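Small bathroom, one herringbone wall: paint the other walls or leave white?

Home Forum > Decorating > Bathrooms and Laundry

nadhirah_y
Posted 7:42 am

Hello all. I am new here and English is my third language, so please be patient with me.

We moved in November to an apartment in Jirncombe. The bathroom has no window. The three other walls are plain white and a little yellow from age, and I have permission from the landlord, Mr. Rizk, to paint them. My question is about the color. My sister says dark green, my husband says leave it white and buy nice towels. I have a budget of 100 dollars for everything, including brushes and the tape.

The ceiling is low and the lamp gives a warm light.
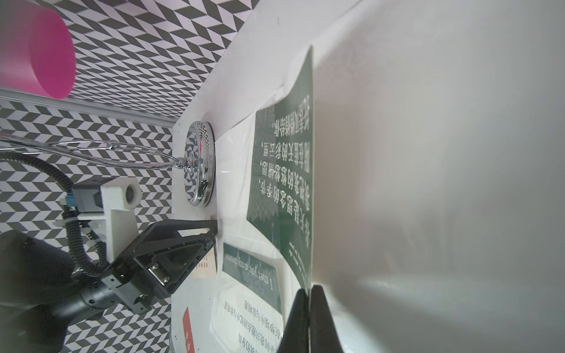

What I want most is that the room feels calm in the morning, when I have 20 minutes before my bus. I tried two sample pots already, a pale gray and a sand color. The gray turned blue in the evening and I did not like it. The sand was better, but next to the black and white zigzag it looked dirty to me, and even the round mirror repeats the zigzag, so you get the pattern twice. The pink container stays, my daughter chose it. So please tell me what you would do with the other walls.

Thank you in advance,
Nadhirah

tufa_paints
Posted 8:15 am

Welcome! Green. Your sister is right. With a pattern this strong, white walls look like somebody stopped in the middle of the job. I did a dark olive in a bathroom with no window and it is my favorite room now. Pink next to green is lovely too.

Go for a washable matte. Two coats, and do the ceiling in the same color if you are brave.

Ayantu

old_primer
Posted 8:31 am

Sorry but I disagree with Ayantu. Low ceiling, no window, warm lamp. Dark olive under a warm bulb goes brown. She says she wants calm, and a dark box with zigzags in it is not my idea of calm.

Clean bright white. Not the old yellow one. Most of what bothers you is probably that the white is old, and fresh paint will fix it for less than half of your money.

tufa_paints
Posted 8:44 am

Mine did not go brown. It depends on the bulb. Change the bulb first, it costs almost nothing, and then look at the samples again. The gray that turned blue makes me wonder what else is going on with the light in that room.

LinaAwwad
Posted 12:10 pm

I rent also, so one practical point. Ask your landlord in writing if you must paint it back to white when you leave. I did not ask, in my last place, and I paid for it. Covering a dark green took three coats of white plus a primer. A light color you can cover in one weekend.

About color, I would look at a very pale pink. Sounds strange, I know, but it is kind to the face at seven in the morning.

old_primer
Posted 12:26 pm

Lina has the best point in this thread. Get it in writing.

nadhirah_y
Posted 6:05 pm

Thank you everybody, I did not expect so many answers on the first day.

I wrote to Mr. Rizk during lunch and he answered already. He says any color is fine, but if it is dark I must return it to white. So dark green is out, sorry Ayantu - and sorry to my sister. The pale pink I did not think of before. My husband made a face, but he did not say no.

Two more questions. Do I need a special bathroom paint, or is the normal kitchen one enough? The store near us has Bellari and Cakov, and the Cakov is 40 dollars for the small can. And how long should I keep the door open after painting, if there is only the fan?

NadineAwad
Posted 6:52 pm

I used Bellari in a rental with only a fan and it was fine, but I cannot compare because I never bought the other one. Read the label. If it says for kitchens and bathrooms, it is for kitchens and bathrooms. Wash the walls with sugar soap before, rinse, and let them dry overnight. The old hairspray on the wall is a bigger enemy than the brand.

For drying, follow the can also. I waited a full day before anybody took a shower, and I put a fan in the doorway.

old_primer
Posted 7:20 pm

A full day is the minimum for me. I would wait two if you can shower at a neighbor's.

And I still say white.

LinaAwwad
Posted 7:33 pm

Put the pink sample on a big piece of card and move it from wall to wall, morning and evening. Don't paint the small square directly, it shows under the new coat sometimes.

nadhirah_y
Posted 9:18 pm

I will do the card. I have one from the box of the new shelf. First I change the bulb, then the card, and then I decide between pink and white. I will write again when the first wall is done.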